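August, nearly ten at night

Feet up, tea going cold, knees absolutely ruined. I've spent most of the day staring at wooden blocks on the floor and I keep seeing them when I shut my eyes, like when you've been picking strawberries and then all you get is strawberries.

I should write this down properly because I promised myself I'd keep notes while the pattern cards were coming together, and so far I've kept notes for exactly one day of it. (The notes said "crosses?? ask Denise." Very useful, thank you, me.)

So. The cards. We're meant to have 40 for the Nelness set and this morning we had 23, which sounds like more than half until you find out that a few of those are the same card turned sideways. Jyoti Mathur spotted that on the bus and held two of them up against the window to show me. I laughed but I was a bit sick about it, too. The 191 was late again, so we had plenty of time to go through the whole stack, and by the time we got to Ellham she'd put three in the "maybe" envelope and I'd taken one back out.

I do love that floor, though. It's dark gray with those thin pale veins running all through it, and the colored blocks look wonderful on it. At home I lay them out on the beige carpet and they look like something spilled. On the gray even the palest pink shows up. Jyoti says we should print the cards on a dark background for that reason and I think she's right, but I haven't told her yet because then we'd have to call the printer about ink and I'm not ready to have that conversation.

I started with the crosses because they've been bugging me. They're the simplest thing in the world, you lay some blocks flat so they meet in the middle, and a four-year-old will do it without being asked. But on a card you need to show which one goes down first, and every way I've drawn it looks like a road junction. Two next to each other is nicer. Two and your eye starts going back and forth between them, and you want to know if they match, and then you want to fix one. That's the whole game, right there! I said so out loud and Jyoti wrote it on her hand.

The bear came along for scale, and because Denise Inskip wants him on the box. He's a good shaggy honey-colored thing and he will not sit up. I've tried everything. He goes over on his side and stays there looking as if he's had a big lunch. The sand timers went over too, and I left them where they were.

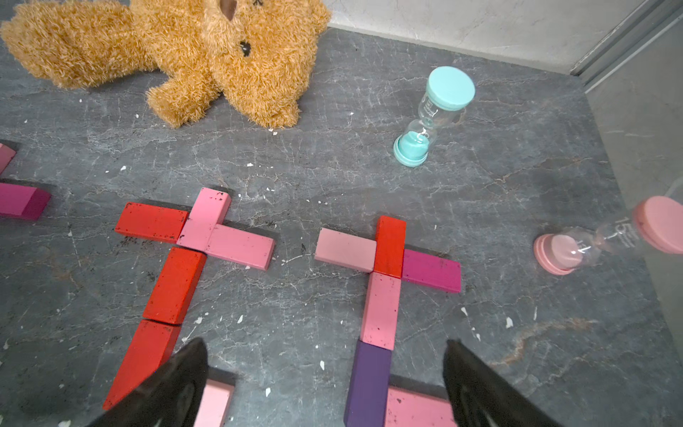
*Bear lying down on the job, mint timer, pink timer, and the two crosses*

The timers are Denise's idea as well and I've gone back and forth on them all week. Her thinking is that older kids get bored with copying a pattern unless there's something to race, and she's had more older kids through her classroom than I've had hot dinners, so fine. But I don't love a timer with little ones. My nephew used to watch the sand the entire time and never touch a single block. He'd just lie there with his chin on the table until it was done and then ask for it again. I told Denise this and she said, "Well, then he was having a nice time," and I couldn't really argue.

I'd keep the mint one in the box just for how pretty it is. That's not a reason, I know. The pink goes better with the blocks but the mint goes better with the bear, and I spent far too long on this while there was work to do.

Lunch was at Kamis. I had the lentil soup and Jyoti had the thing with the eggs, and we split a slice of the orange cake that was so dry I had to ask for a second coffee to get through my half. We talked about the booklet. Denise wants an introduction for parents, no more than 400 words, and I've written it four times and it comes out sounding like the leaflet that comes with a blender. Jyoti's suggestion was to write it as if I were telling my sister how to use the blocks over the phone while she's driving. I tried it on the back of the receipt and it was better already! Then I left the receipt on the table. I'm nearly sure of it. I've been through both coat pockets and the bag and all I have is the one from the pharmacy.

What I remember of it went something like: tip them all out, don't sort them first, let the child pick the first block, don't correct anything until they ask. There was a good line about not tidying up too fast and I cannot get it back.

It's funny, I do believe that about not sorting first. I was raised by a sorter. Every puzzle in our house had its edges lined up before anybody was allowed near the middle, and the crayons went back in the tin in order, and if you put the brown next to the yellow you'd hear about it. So it goes against all my training to leave a heap as a heap. But the heap is where you find things. You see a magenta one lying near a pale pink one and you think, oh, those two, and off you go. If they're in neat rows you just take the next in the row.

So the afternoon was heaps. A loose pile of them in the middle, pinks and reds and a purple going every which way, with the bear and a little glass jar farther back out of the road. I like the reds mixed in more than I thought I would. When the samples first came from Guerra I opened the parcel and thought they'd sent us Valentine's Day, and I very nearly wrote back and asked for blues. Glad I didn't. There's a lot going on between a magenta and a red when they're lying across each other, and the purple calms it all down.

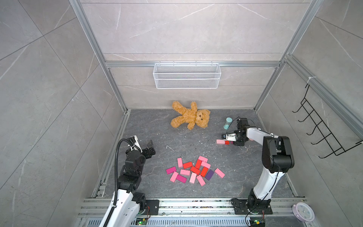 I want a card that's just that, to be honest with you, diary. A card that says "start with a mess" and has no pattern on it at all. Denise will say parents will think it's a misprint. Maybe it goes first in the stack, with the number one on it nice and big so they know we meant it.

The other one I want is end to end. Two blocks put together the short way, a light one and a dark one, and then you carry on as far as you like until you hit the wall or the cat. Kids do this by themselves all the time and we didn't have a single card for it. We had bridges! We had that awful windmill! And no plain long line. I drew it in about a minute and Jyoti looked at it and said, "Is that it?" and I said yes, and she put it in the keep envelope without another word, so I'm counting that as a triumph.

The windmill is out, by the way. I've defended it since spring and today I gave up. It needs a block balanced right on the tip of another one and I got it to stay up maybe twice, and I'm a grown woman with steady hands. I can just see the tears. Jyoti was kind about it and only said "finally" under her breath.

Also out: the fish (looks like a shoe), the shoe (looks like the fish), and the small staircase, which is the big staircase with fewer steps.

In: the two crosses, the long line, the start-with-a-mess if I can get it past Denise, and a sort of fence Jyoti made when she was waiting for me to finish fussing with the bear. It was a really good fence. You could put an animal in it. I've asked her to make it again tomorrow so I can draw it properly, and she says she doesn't remember how she did it, so that should be interesting.

I called Denise when I got in, before I'd even taken my shoes off, and she was in the middle of bathing the dog so I got about every third word. She's pleased about the crosses. She's not sold on the mess card, I could tell from the silence, but that might have been the dog. She asked whether the bear had behaved and I said no, and she said to try a book behind his back with a bit of fabric over it. I'd never have thought of that. I've got the atlas, and the old green pillowcase would do if I iron it.

She also wants the timers decided this week because whatever goes in the box changes the size of the box, and the size of the box changes the postage. It's always postage in the end. I said I'd give her an answer after I've tried them on the kids next door, who are six and eight and will tell me exactly what they think without being asked.

Things for tomorrow before I forget:

- draw the fence (get Jyoti to bring her own pencils, she walks off with mine)
- atlas, pillowcase, clothes brush for the bear, he picks up every bit of fluff
- write to Guerra about the rest of the reds
- stop by Kamis and ask about the receipt. Worth a try
- the intro. Do the intro!!

My knees have just reminded me to put the gardening mat in the bag as well. I had it by the door this morning and walked right past it.

Jyoti has messaged to say she's remembered the line about tidying up, and it's: "Leave it out overnight if you can stand to, they'll want to see it at breakfast." Writing it here where I can't leave it on a table. Going to bed.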